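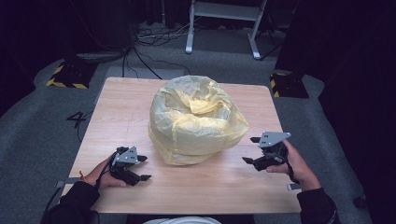
Open day notes, handheld gripper station
February 5, 2023

Visit to Gratwood, demo floor, station 4. Item on the table: thin yellow plastic bag, crumpled. One operator, a gripper in each hand.

Session log at start of visit: 1,842 episodes on the Prornodach set, 49 of them bags. Host wants 1,000 bags by April. At the quoted rate of around 20 an hour that is tight with one table.

Bag is a poor object for our depth pipeline. Translucent, glossy on the creases, sitting on a pale wooden tabletop. Ask Wei for raw depth on a few bag episodes before we commit to the format.

Fingertips: asked about pad wear on film. No figures kept. Mindimell pads might fit, need the bolt pattern.

Cables behind the table run across the carpet. For our own setup, route overhead.

To do: request sample episodes, get drawing of mounting plate, check whether left and right clocks are synced in hardware or after the fact.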